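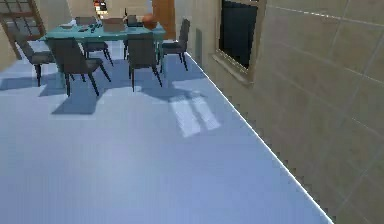 Teal dining table, pale blue floor, tiled wall.

How I get a comment into the county budget hearing

I missed the March hearing in Multevwood by 2 minutes, so now I do it in writing! Grab the draft budget from the county page and find the line you care about (mine was 511, road repair). Put that line number in your subject, then say what you want changed in your first sentence. I keep mine under 50 words because the clerk reads them out loud. Email it by noon the day before, and save the auto-reply – you'll want it if yours gets skipped.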